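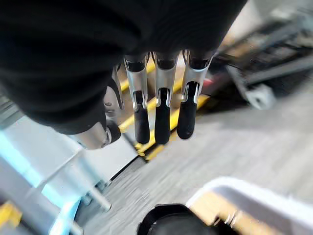 On the floor at Flellundale: gray carpet, yellow strip.

Floor and Rack Tidier, part-time, Brametti

Our storeroom at Flellundale has 1196 bins, a gray carpet that keeps every crumb it is given, and a labeling system invented by two people who were not speaking. We need someone to put things back.

You will clear the floor, return stray parts to the racks, vacuum, and retape the walkways when the tape gives up. You will also learn the difference between a Tanui tray and a Jistel tray. They look the same. They do not stack. We own 3000 of them.

Shifts start at 5 a.m., before the packing crew arrives and undoes your work. Knee pads and coffee supplied; the knee pads are better.

You should be able to kneel, lift a full tray, and throw out a box marked "misc" without opening it. Experience is nice. Strong opinions about shelving are welcome until lunch.

Starts in October. Send 2 references and a short note to the Brametti front desk. No cover letters about passion, please.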